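6.3 Running the Tidy-Up Task

Read section 6.2 first. If you skipped it, the arms will let you know.

Tidy-Up is the chore most owners try first, usually after telling a spouse that the Pelluro will soon be putting away the toys. It moves objects from one open container to another. It does not yet know what a toy is, or whose turn it is to pick them up.

Before you start

1. Spread a plain cloth over the table and smooth it by hand. Small wrinkles are fine. Patterned cloths are not; the Perkon vision software has strong feelings about gingham.

2. Set out 2 baskets with open tops and no handles. Leave a clear gap between them.

3. Put one object in the source basket. One. Frans Desmet, who wrote the original task, ran 2,376 trials with a single block before he let anyone add a second, and he still talks about the second.

4. Route all cables behind the arms.

CAUTION: Keep hands, sleeves and pets out of the work area whenever the arms have power. An arm that looks idle may be thinking.

Running the task

5. On the control screen, choose Chores, then Tidy-Up, then Basket to Basket.

6. Select the source basket and press Confirm. Press it again when asked if you are sure.

7. Check that the fingers of the picking arm are open and lined up over the object. If they are off to one side, press Hold and go back to step 2.
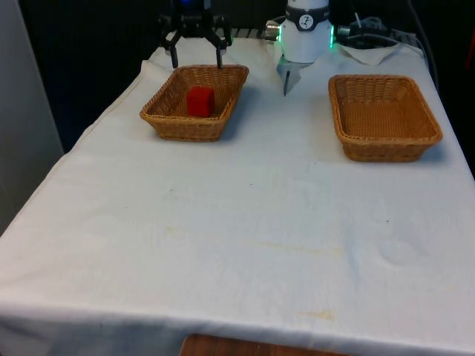
Figure 6-4. Open black gripper over the source basket, red cube inside. The basket at right is empty.

8. Press Go. Allow up to 107 seconds for the move. A person can do this in less time, and a person watching will say so.

NOTE: If the arm closes on the rim, it will report "Object secured." Press Hold, free the basket and repeat from step 7. Pylyp Stelmakh at the Clastmont test shop is collecting these reports and would like yours.

NOTE: Socks are supported as of the 11/24/21 release. Pairs of socks are not.

For folding, see section 7, which is short.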